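4. Preparing and Pitching the Yeast

Applies to the Florine 15-liter home fermenter. Complete Section 3 (Cleaning) before you start.

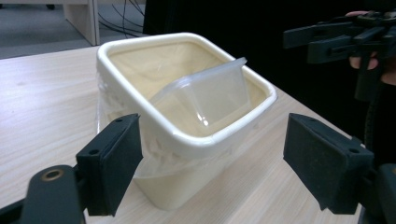 Teodora Nikolaidis

4.1 Check the wort temperature at the side port. It must read 19 °C before yeast is added.

4.2 Boil 300 ml of water for the starter and let it cool, covered, to the same temperature as the wort.

4.3 Sprinkle one packet of dry yeast over the water. Do not stir for 15 minutes.

CAUTION: Do not pitch yeast into hot wort. Heat kills the cells and the batch will not ferment.

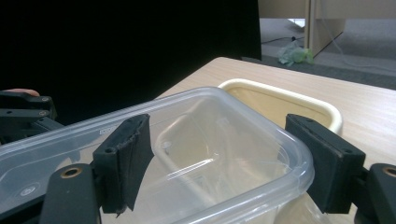 Fig. 4-2. Clear plastic container with rounded corners.

4.4 Stir the starter slowly until no dry clumps remain, then pour it into the fermenter in one pass.

4.5 Close the lid and turn both latches to LOCK. Fill the airlock to the line with boiled water.

NOTE: The airlock may stay quiet for the first day. Leave the lid closed — opening it lets in air and wild yeast.
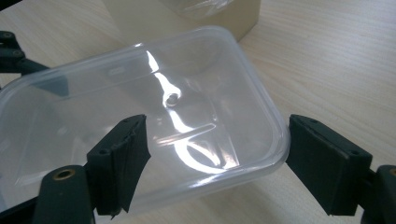
4.6 Take the first gravity sample on day 4, using the lower tap. Discard the first few drops and draw the sample into a clean, dry vessel. An open plastic food container with rounded corners, like the one shown, will do for collecting it, but the reading itself must be made in the test jar supplied. Spin the hydrometer once to free any bubbles and read at the bottom of the curve. Never return a sample to the fermenter.

4.7 Write down the reading and repeat the next day. When two readings in a row match, go to Section 5 (Bottling).

Revised September 25, 2026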